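Lullevura sorting line

The Lullevura sorting line is an automated bench system used in the returns department of the Hájek hardware depot in Vuvthorpe. It replaced hand sorting on 7 of the depot's 13 benches.

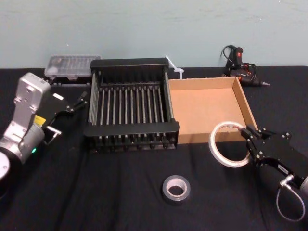

Bench with rack and cardboard tray; the right arm holds a roll of clear tape.

Former sorters were retitled "flow partners" — the pay grade stayed as it was — and now watch two arms apiece. A staff newsletter, Dremamon, received 634 suggestions for a better title in July and printed 14.
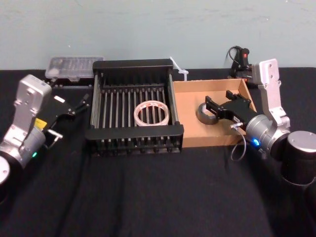 Night shifts ended the same year. Sorters kept their stools, and the break at 10 a.m. is still taken by everyone except the arms.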